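How to Prepare a Simulated Robot Arm Demonstration for an Open Day

By Tuncay Keskin, Adamczyk training workshop, Presov
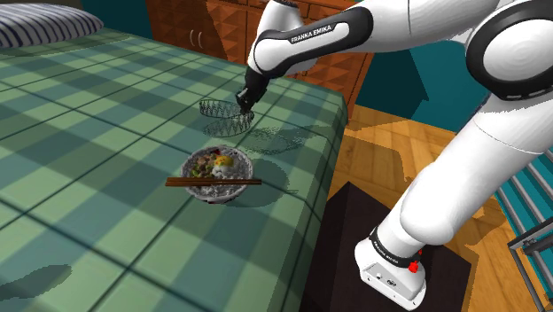 The simulated table: Franka Emika arm, wire basket and bowl with chopsticks.

In May we opened our workshop to visitors and showed them a robot task in simulation. Many people asked me afterwards how to make the same thing for their school or club. I write the steps in the order we did them.

What you need

One computer with a good graphics card, a projector, a simulator that includes an arm model, and a game controller. Reserve 32 gigabytes of memory if you can. We named our project Clirville, so you will see this word in the file names if you ask me for them.

Step 1. Choose one small task

Ours was to pick up the wire basket by its rim and put it down at another place on the tablecloth. The bowl must stay where it is. Visitors understand this without any explanation, and one try is short enough that they do not walk away.

Step 2. Build the room

Put the base of the arm on a pedestal beside the table. Our first version had only a gray floor and it looked like homework. With the plaid cloth, the wooden cabinet and the teal wall, people came closer and began to ask questions.

Step 3. Check the thin parts

A basket made of wire is difficult for the physics. If the collision shape is too simple, the fingers close on air. Make a separate shape for the rim and test it from several sides. Set the simulation to 500 steps per second. Slower settings made our basket jump.

Step 4. Save a starting position

The gripper should point down and wait low over the table. Connect one key to "reset". You will press it very often.

Step 5. Make a rehearsal

Ask a person who did not build the demo to drive the arm. My colleague from Jokesport, where they organize games for children, pushed the bowl off the table on her first try. After this we limited the speed of the arm.

Step 6. On the day

Give each visitor 3 tries. Let them first move the arm up and down, then left and right, and only then close the fingers. Stand next to the screen and not in front of it. We started at 10 in the morning, and by the evening the log had 889 tries in it.

Before you close, copy the log to a second disk. I forgot the camera settings and had to make them again.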